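Looking after Flarska, our white arm

Sun 23 May

Welcome to the bench gallery! Flarska gets a proper service every 300 hours, and Haiyan Xiong and I love doing it (yes, even the greasy bits). We start at the wrist, check the gripper screws one by one, wipe down the fingers and then run the cup test, which is my favourite part of the whole day.
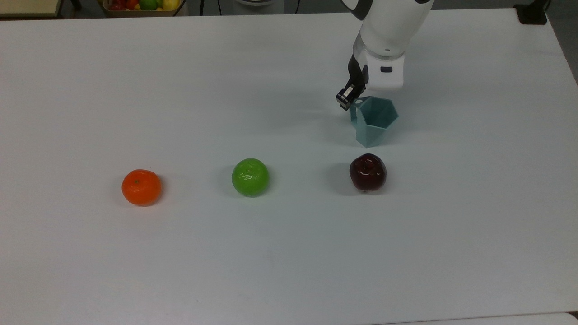
For the cup test we run 40 slow picks before anything goes back to full speed. Haiyan listens at the joints while I keep an eye on the fingertips, and any grip that lands off centre means another go at the zero point. It's fiddly, but so satisfying when it comes good!

Fruit is next on the list. Apples are great for checking grip force, and mandarins tell you quickly if you've set it too high.

We'll swap the finger pads again in October, and Aiguo Jiang has promised to show us his cable routing then. Can't wait!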